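**티켓 866 / 머그 걸이(Haka), 컵이 걸려 있지 않으려 함**

상태: 보류 → 재개 → 해결(조건부)
분류: 주방·테이블웨어 / 사용 중 문제
접수처: Jolilitz 고객지원 게시판
최종 수정: 3월 16일

---

### 증상

나무 머그 걸이를 샀습니다. 넓적한 받침에 비스듬한 기둥이 서 있고, 기둥에 짧은 꼬챙이들이 박혀 있는 물건입니다. 컵을 걸라고 만든 것으로 이해하고 있습니다. 그런데 손잡이가 검은 흰색 머그를 걸면 잠시 얌전히 있다가 꼬챙이 끝으로 슬금슬금 미끄러지고, 결국 상판에 모로 눕습니다. 깨진 적은 없습니다. 그 점은 머그의 공으로 적어 둡니다.

- 재현 빈도: 걸 때마다는 아닙니다. 손님이 있을 때는 거의 틀림없습니다.
- 머그 무게: 약 381g. 주방 저울로 쟀고 속은 비운 상태.
- 다른 컵: 손잡이가 넓은 것은 잘 걸립니다. 문제는 제일 자주 쓰는 이 머그입니다.

### 상담원 답변 (1차)

> 안녕하세요, 고객님. 불편을 드려 죄송합니다. 제품을 평평한 곳에 두고 사용하고 계신지 확인 부탁드립니다.

평평한 곳에 두고 있습니다. 식탁입니다. 혹시 몰라 수평계를 빌려다 올려 봤고 기포는 가운데에 있었습니다. 갈색 덮개를 씌워 쓰는 상판이라 덮개를 벗기고도 해 봤습니다. 결과는 같고, 다시 씌우는 데 시간이 더 걸렸습니다.

### 시도한 것

**1. 받침 방향 돌리기**
기둥이 기운 쪽이 벽을 보게 놓았습니다. 머그가 벽 쪽으로 미끄러졌습니다. 방향을 바꾸니 떨어지는 방향도 바뀌더군요. 물리 법칙은 정상 작동하는 것으로 보고 닫았습니다.

**2. 꼬챙이에 고무줄 감기**
효과 있음. 미끄러지지 않습니다. 다만 머그를 뺄 때 걸이가 통째로 따라 올라옵니다. 아침에 커피 한 잔 마시려고 목공품을 들고 서 있는 기분은 권하지 않습니다. 고무줄은 6일 만에 삭아서 끊어졌습니다.

**3. Ursu 미끄럼 방지 패드를 받침 밑에 붙이기**
검색하면 제일 먼저 나오는 방법입니다. 받침은 이제 꿈쩍도 하지 않습니다. 받침은 원래도 꿈쩍하지 않았습니다. 패드 값만 썼습니다.

**4. 머그를 반대로 걸기**
입구가 바깥을 보도록 걸어 봤습니다. 좀 더 오래 버티지만 먼지가 들어갑니다. 먼지를 막으려고 접시를 덮어 볼까 하는 생각까지 갔다가 물 한 잔 마시고 그만뒀습니다.

### 상담원 답변 (2차)

> 안내드린 머그의 손잡이 안쪽 높이와 꼬챙이 길이를 알려 주시면 확인에 도움이 됩니다. 꼬챙이가 헐거워진 것은 아닌지도 봐 주세요.

꼬챙이는 헐겁지 않습니다. 손으로 돌려도 안 돌아갑니다. 길이는 자로 재다가 어디부터 재야 하는지 몰라서(박힌 자리가 비스듬합니다) 포기하고, 대신 손잡이를 걸었을 때 끝에 남는 여유를 쟀습니다. 3mm입니다. 이 정도면 걸렸다기보다 얹혔다고 해야 할 것 같습니다.

덧붙이자면 이 머그는 Pesum 식기 세트에서 온 것인데, 손잡이 안쪽이 위로 갈수록 좁아집니다. 손가락에는 편합니다. 꼬챙이에는 편하지 않은 모양입니다. 2월에 세트를 들일 때만 해도 걸이와 사이가 나쁠 줄은 몰랐습니다. 색은 잘 어울립니다. 옅은 나무색 옆에 흰 컵, 보기에는 흠잡을 데가 없습니다. 서 있기만 하면요.

### 원인 (잠정)

기둥의 기울기 + 짧은 꼬챙이 + 좁은 손잡이. 따로 놓고 보면 각각 멀쩡합니다. 상담원께서도 불량은 아니고 "조합 문제"라고 하셨습니다. 교환해도 같은 길이가 온다고 하여 교환은 철회했습니다.

### 지금 쓰는 방법

- 설거지 후 손잡이 안쪽까지 닦고 겁니다. 물기가 있으면 훨씬 빨리 미끄러집니다.
- 기둥 위쪽 꼬챙이를 씁니다. 아래쪽에 걸면 컵 밑이 받침에 닿아 밀려납니다.
- 손잡이를 기둥까지 바짝 밀어 넣고, 손을 뗀 다음 한 번 더 봅니다.
- 걸이 바로 옆에는 얇은 유리잔을 두지 않습니다. 접시는 조금 떨어뜨려 둡니다.
- 바쁠 때는 걸지 않고 그냥 세워 둡니다. 걸이를 사기 전에 쓰던 방법인데 성공률이 가장 높습니다.

### 같은 증상으로 들어오신 분께

손잡이 안쪽 모양부터 보세요. 수평계와 패드는 나중입니다. 꼬챙이 끝에 컵이 매달린 채로 가만히 있으면 안심하지 마시고, 냉장고 문을 한 번 닫아 보세요. 저희 집은 거기서 판가름이 납니다.

### 남은 요청

꼬챙이만 긴 것으로 따로 파시는지 답변을 못 받았습니다. 없으면 없다고만 해 주셔도 됩니다. 상품 설명의 "어떤 머그든 편안하게"라는 문구는 "대체로"를 넣는 쪽으로 검토 부탁드립니다. 티켓은 조건부 해결로 두되 닫지는 말아 주세요.

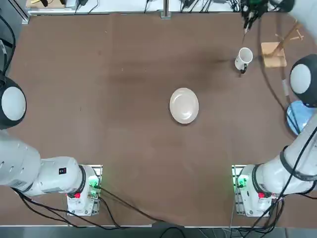 긴 꼬챙이가 나오면 택배비는 제가 내겠습니다. 그때까지 머그는 위쪽 꼬챙이 담당으로 두고, 바쁜 날은 식탁 근무로 돌리겠습니다.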